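The Drawer, the Tin, the Box by the Phone

Everyone's office has one. The snack stash. Bottom drawer, top of the filing cabinet, an old tin with somebody's holiday pattern half rubbed off. Mine is a box. It has been a box for five years, and before that it was a drawer that stuck.

I spent most of October asking people where they keep theirs. Three towns, two trains, one very long wait in the station at Veloso with a vending machine that wanted exact change. What I got was a lot of opinions and a stomach ache.

Start with Vudine. Print shop, 37 people on the books, smells of ink and toast. They have a shelf. Open to all, restocked whenever the petty cash allows, and the rule is written on masking tape: take one, leave one alone. It gets ignored by 3 p.m. By four there's only the coconut kind left. There is always only the coconut kind left.

The accounting office upstairs does it differently. Private drawers, all of them. Locked, some of them. I asked one woman what was in hers and she said "paper clips" with her mouth full.

Then Nonix, the call center out past the ring road. Over 200 desks and a night shift that runs on sugar. They used to have a proper canteen — hot soup, trays, a lady who knew your order — and when it closed the chocolate came out. Little bars at first. Then bigger ones. People trade them for shift swaps now. Two bars for a Friday evening was the going rate, or it was before the new schedule, which everbody hates.

Why chocolate? It keeps. It splits. You can push a piece across a desk to someone who's had a bad call and not have to say a word. Try that with a yogurt.

There are dissenters. The design studio in Zuvia went all fruit last spring. A bowl, refilled every morning, very pretty. Lasted until the wasps. They've moved on to crackers and seem sad about it, though the studio dog is thrilled.

My own habits, since you're wondering. One piece after lunch, one at five, and one on the way out that I dont count. I paid 50 cents a bar when I started this job and I'm not going to tell you what I pay now. Still cheaper than the café downstairs. Still gone by the end of the week.
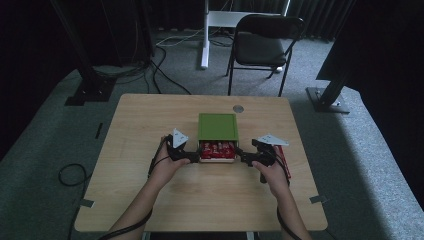
Words: Staff writer, Work & Home desk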